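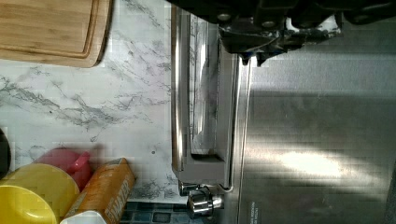
Pflege von Edelstahlfronten neben marmorierter Arbeitsplatte

Verfasst von: Sorlow_Haustechnik
Für die Reinigung der gebürsteten Front wird ein Mikrofasertuch mit neutralem Reiniger empfohlen. Gewischt wird ausschließlich waagerecht, entlang des Schliffs. Chromgriff und Drehknopf sind getrennt zu polieren.

Verfasst von: P. Ortuño
Dem ersten Absatz stimme ich zu. Dem Polieren von Chrom widerspreche ich: ein feuchtes Tuch genügt, Politur setzt sich im geriffelten Rand des Knopfes fest.

Verfasst von: Flavau
Wie ist mit dem Schneidebrett zu verfahren? Die Saftrille liegt bei uns ständig an der Plattenkante.

Verfasst von: Sorlow_Haustechnik
Holzbretter bitte nach Gebrauch hochkant trocknen, mindestens 8 Stunden. Zum Chrom bleibe ich bei meiner Auffassung.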